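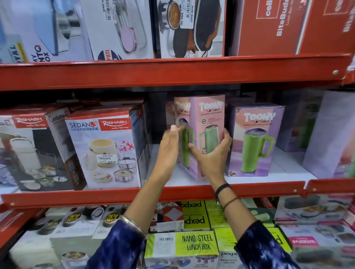 Lunch boxes, tumblers and the shelf that wouldn't stay straight

April 25, 2023

I have been meaning to write about shelves for ages, which I realise is not the sort of sentence that makes people put the kettle on and settle in. But a few of you asked after my post on the spice drawer whether I had opinions about shops as well as kitchens, and I'm afraid I do.

My favourite aisle in any homeware shop is the one with the lunch boxes and flasks. I can walk past saucepans (just about) and I can walk past cushions, but give me a red metal shelf full of tiffin sets and I'm there until somebody comes to find me. I love how sure of themselves the boxes are. The Rishabh Lunch Pack promises that it "makes life easy", and with the stack of steel containers and the pink flowers on the cream outside, I'm inclined to believe it. It was 549, and the one on the shelf above with the pot of curry on the front was 899. I do think putting curry on the box is a bit unfair to anyone who shops before lunch.

Then there are the Toony tumblers, all pink and lavender and pale green, with handles. The big one says 1200ml, and if I filled that with tea I would never get anything done again. My niece would want the peachy one with the straw lid. I would want the green, and then I'd spend the summer worrying about leaving it on a bus.

What interests me most is how you keep a shelf like this looking nice, as the boxes are all such different shapes. Lunch boxes are wide and squat, tumbler boxes are tall and narrow, and they don't sit together happily. Yasaman Kordestani taught me most of what I know, back when we both worked at Podasell, and she had a way of doing it that I still use in my own cupboards.

She always began with the tall things. Take hold of the box on both sides, low down, and bring it forward until its front lines up with its neighbour. Don't drag it by the top flap, or by next week the flap will be hanging open. Turn it so the picture and the name face out. I used to line up the backs and then wonder why the fronts looked like bad teeth!

Next come the price stickers, which should all be where a customer can read them without picking anything up. And leave a little gap between different sizes of the same thing. I know it looks wasteful, but people are shy of pulling a box out of a tight row, and a shelf that nobody dares touch doesn't sell much.
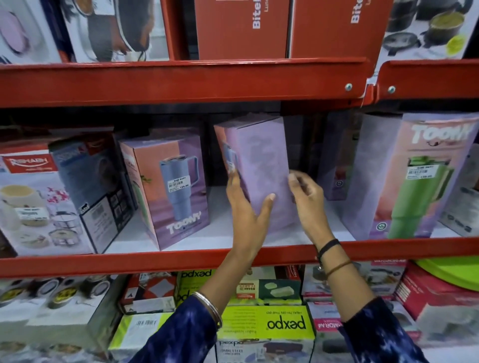
Toony tumblers at 129 each, with a lavender box being handled between them.

I tried all this at home on the cupboard over the fridge, where we keep our own flasks and picnic things, and it took me most of an evening – partly because I kept stopping to match lids. Finlay Hepburn, who reads this blog and is kind enough to write long emails, says he stores his lids upright in an old toast rack. I've ordered one. He also thinks I should throw out any container that has lost its lid, and I'm working up to that.

If you do yours, put the everyday lunch box at the front on the left (or the right, if you're left-handed) and the big insulated one behind it, where it can wait for June and the picnics. Keep the cartons only if you have the room. I keep mine, I'm sorry to say, and they have a shelf to themselves.

Next time I'll get on to the tea towels, as promised to several of you.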